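The arms at Adwood: a gallery

Last August we cleared a corner of the packing hall at Adwood and moved the first robot arms in. We pack bath and kitchen gift sets for Rullero and Plorport, 358 different combinations at the last stocktake, and until then every piece was picked by hand.

I was on the picking line myself for years, so I know what a late shift does to your wrists! The arms now do much of the reaching and placing, and the people who did it have moved on to checking, teaching new items and looking after the cells. Jana Weidemann went from the line to running the training table, and she has taught the arms nearly 40 items so far – soft ones, lumpy ones, all sorts.

What has changed most is the talk at break. We used to compare sore shoulders. These days it's grip heights, and who got the awkward item to behave (there is a fair bit of pride in it, and rightly so).

The work at hand

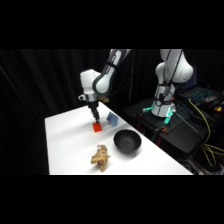
Page last changed: April 6, 2019

Training table, with the gripper pointing straight down, just above the small red cube. The black bowl has its own page in our item book – a round rim takes some thought when you only have 2 fingers to hold it with.

Fancy a go at teaching an item? Put your name on the sheet by the Ververidis lockers, or ring Jana on extension 551.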